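Packing Waste in a Small Shared Apartment
Final report, Household Materials module, Nemisby College
Submitted Jan 22, 2021

3. What we did

The proposal promised a survey of packaging across the whole of Plikham Street. The survey went to 102 mailboxes and came back from four of them, one with a coupon for gutters inside. We therefore narrowed the study to our own living room, where the response rate was better.

For most of January, everything that arrived by parcel was opened on the folding table in front of the sofa. Each layer was weighed on a kitchen scale before anyone was allowed to throw it out. The scale reads up to 1000 grams and sulks above that, so the carton from the Kiani desk lamp had to be torn in half and weighed in two sittings.

The rules were simple. Product boxes, outer cardboard and plastic wrap went into separate columns. Tape stayed with whatever it was stuck to. Drinks and snacks consumed during weighing were left out of the totals, although they were a significant part of the method.

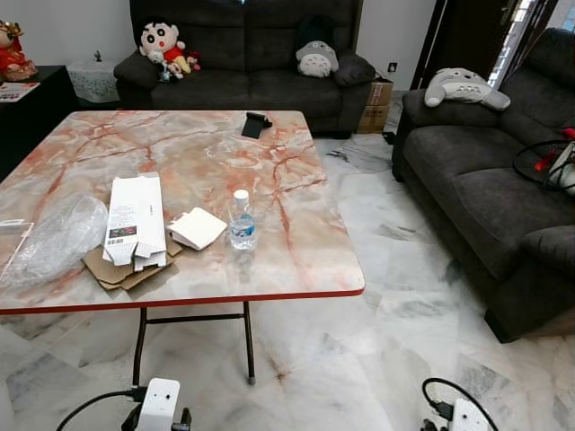 Ninlow, reading the draft, objected that bubble wrap should never have been recorded as waste in the first place, given that every sheet we got was going to be used again the next time one of us mailed something home. Fair enough. We asked when any of us had last mailed something home and moved on to the results, but the point is kept as a note under Table 2.

4. Results

Total packaging for the period came to 2160 grams. Corrugated cardboard made up 1530 of those, product boxes 402, and plastic of all kinds the remaining 228. By weight the plastic looks almost innocent. By volume it is a different matter: a crumpled sheet of bubble wrap weighs next to nothing and takes over a tabletop, and flattening it is a job for someone with more patience than this group has.

Cardboard was the reverse, heavy but obedient once flattened. It also made a decent mat for opening things on, which delayed its trip to the recycling and probably got one piece weighed twice. We have left the figure as it was.

5. Problems

Dinner. The table was needed for it every evening, and a half-sorted parcel does not move well. Two entries in the log say only "box, white" and we no longer know which box. A future group should label pieces as they come out, or eat somewhere else.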